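FOR IMMEDIATE RELEASE

Skukilel gets its big summer update this August, and yes, you can finally play it with a friend

Hi everyone, Mireille Darwish here. I design and program Skukilel, the puzzle platformer about a lighthouse keeper's mule who can swap places with her own echo. My publisher says a press release ought to be in the third person. I tried that, it sounded like I was talking about my aunt, so you're getting me instead.

The short version: the Echo Harbor update comes out this August on a Monday, free for everybody who already owns the game. It adds 13 new levels, a co-op mode for 2 players, a proper map screen, and a bunch of fixes to the jump that people have been asking for since launch (I heard you, I really did!). 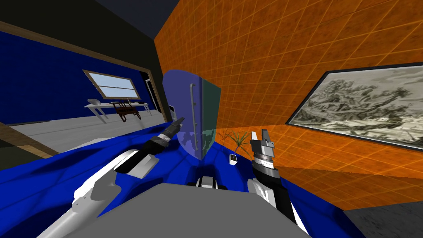 Now the long version. When Skukilel first came out it was a strictly solo game. You press a button, the mule brays, the echo bounces off whatever it hits, and wherever the echo ends up is where you can swap to. The whole game grew out of that one button. I was pretty stubborn about keeping it solo, mostly because I couldn't picture two mules on one screen without a huge mess.

Then Norbert Pálfi, who makes all our music, put together a rough version over a long weekend where the second player controls the echo. One of you walks, the other one gets to steer the sound as it bounces. We played it until two in the morning and I had to admit he was right. The mess is the fun part. You can drop your partner into the sea by accident, or on purpose, and you only lose a few seconds when it happens.

So that's how co-op works now. It's on one couch with two controllers, or one controller and a keyboard if that's what you have. There's no online play yet. I'd like to do it, but I'm not going to promise a date and then spend the winter feeling bad about it.

The new levels are all set in the harbor town under the lighthouse. There are cranes that turn, bells that send your echo back twice, and a fish market that I rebuilt from scratch more times than I want to admit. Nine of the levels work alone or together. The other four are co-op only, and they get mean toward the end.

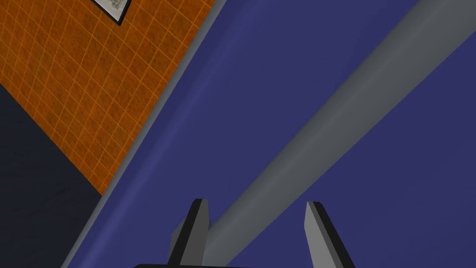

Žydrūnas Hunt wrote to us after the test weekend to say the bell tower level was the best thing in the game and also the reason he and his brother didn't speak through dinner. He wanted a checkpoint before the last bell. There is one now, so please thank him when you get there.

We had 300 people in that test, by the way, which is a lot of mail for a team our size. They sent in 186 bug reports and I've read every one. Most were small: a door that stayed open, a sign with the wrong word on it, the mule getting stuck in her walking pose after a swap. A few were nasty, including one that wiped your collected shells if you quit during a loading screen. That one is fixed, and if it ate your shells in the old version, the update hands them back the first time you load your save.

A couple of smaller things I'm happy with. You can now hold the jump button a hair late at a ledge and still get the jump. The text can be made bigger, and every sound you need for a puzzle now has a visual cue you can switch on in the options. The map screen marks rooms where you've left something behind, but you can turn that off if you like wandering around lost – I do.

There's also a new soundtrack by Norbert, with six extra tracks for the harbor. It'll be inside the game and as a separate download on the same day. 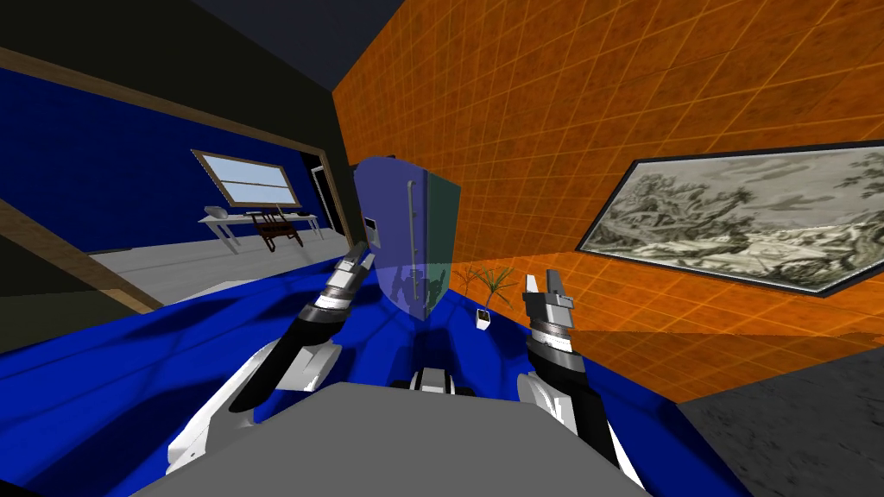

Eero Eskola asked on our message board whether old saves will carry over, and whether the speedrun timer would count the harbor as part of a full run. Yes to the first one. For the second, the timer will have its own category for the harbor, so nobody's old times get thrown out. If the runners want it done some other way, tell me before launch and I'll change it.

Skukilel costs the same as before, and the update downloads by itself if you have automatic updates on. Your save will be fine, but make a copy anyway if you're the careful type.

For press: review keys are ready now, and they include everything in the update except the final co-op level, which unlocks on launch day. Write to the press address on our site and tell me where you write or stream. Norbert is up for interviews too, early mornings are best for him. Screenshots, the logo and two short clips are in the press kit.

Mireille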